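Print this page | E-mail to a friend

October 4, 2026
By Loredana D'Amico

Can a Robot Tidy the Living Room Yet?

My neighbor Valter has more than 2,000 hours in on household robot software, so naturally I pester him about my chores. Floors, he says, yes! A bare wood floor with open space between the sofa and the desk is easy going for a machine. Soft things are harder — a mat left on a sofa cushion, say, has to be found, pinched and put somewhere sensible. And anything small standing on a side table I'd still dust by hand, bless it. Pick up the loose bits first, tuck in the desk chair, and you'll have done the 5 minutes of work that trips the robot up.

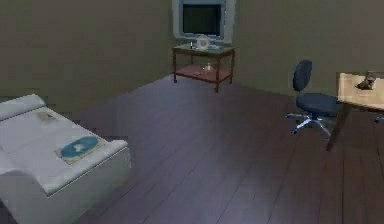 What About the Kitchen?

Wiping a counter, maybe. Greasy pans are still yours and mine, I'm afraid.

Contact Brorum Home Tips | © 2026 | Back to top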